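Cevaneck Home Forum > Kitchen and Laundry > Scuffs on a painted wall behind the dish rack

omerbench
Posts: 6

We've moved the dish rack to the table against the kitchen wall and now I can't stop looking at the paint. It's a flat pale blue-grey, put on by whoever had the unit before us in Pruvetdale (postcode 3002 on the old mail, so they came from the city). There are faint dark smudges on the right-hand side and a line of grime going across the middle. I've gone over one patch with a damp microfibre cloth and it made a lighter spot that looks worse than the mark.

Two questions. Can flat paint be washed at all, or am I up for repainting? And should the rack be somewhere else? It's a black wire one with a thick flat bar along the front.
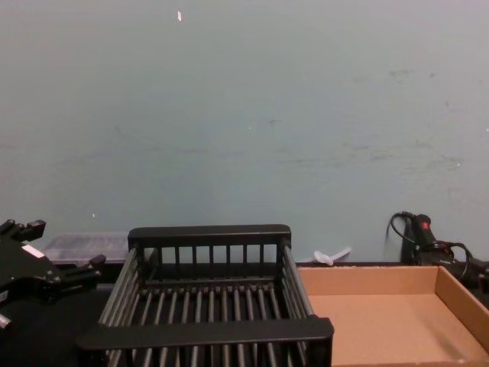

Re: Scuffs on a painted wall behind the dish rack

tapwasher
Posts: 200

Flat paint can be washed, but only just. Use a bucket of warm water with a small squirt of dish soap, a soft sponge wrung out hard, and do the whole wall from one corner to the other. If you do one patch you get what you've got now. Work from the bottom up so the drips don't run down over dry dirt.

Don't use a melamine sponge. It polishes flat paint and you'll see a shiny patch every afternoon when the sun comes round.

Re: Scuffs on a painted wall behind the dish rack

Catacutan_K

I disagree about the melamine sponge. I've used them on flat paint in two rentals. You wet it, squeeze it and hardly press. Three light passes and stop. If the mark is still there after that, it's in the paint and you leave it.

The line across the middle could be from a chair back or a shelf that used to sit there. Mine was from a bench seat.

Re: Scuffs on a painted wall behind the dish rack

tapwasher

Two rentals with pale walls? On a dark colour you'd have seen the shine. I had to repaint a hallway after doing what you describe, and I wasn't scrubbing.

Re: Scuffs on a painted wall behind the dish rack

Catacutan_K

One cream, one grey. Try it low down where the table hides it, then decide.

Re: Scuffs on a painted wall behind the dish rack

lowtide_jan

I'd be more worried about the rack than the marks. Pull it forward a hand's width so the back rim isn't near the paint, and put a tray under it if it hasn't got one. Water sitting along the back of a table will get into the join and you won't notice until the paint bubbles.

Same goes for the plastic container with the lid. I'd shift that off the wall too, or stand it on its end to dry.

You've also got a little white fleck up near the top, left of the middle. If it's a chip, fill it before you paint. If it's old tape, a hair dryer on low and a fingernail will get it off.

Re: Scuffs on a painted wall behind the dish rack

omerbench

Thanks all. I washed the full wall this morning the way tapwasher said. The grime line has mostly gone. The smudges are lighter but still there. I tried the melamine sponge below table height and I can see a slight sheen if I get my head down beside it, so I won't be using it higher up.

The rack is now out from the wall with a tray under it – an old oven tray, which does the job. I haven't looked at the fleck yet.

Does anyone know if low sheen over flat needs an undercoat? I'd like to do just the one wall in September when the windows can stay open.

Re: Scuffs on a painted wall behind the dish rack

tapwasher

Not if it's clean and sound. Wash it again, let it dry overnight, give it a light sand and put on two coats. Spot prime any marks that won't wash off or they may come through.

Re: Scuffs on a painted wall behind the dish rack

lowtide_jan

I'd undercoat the lot. It's one wall and a small tin.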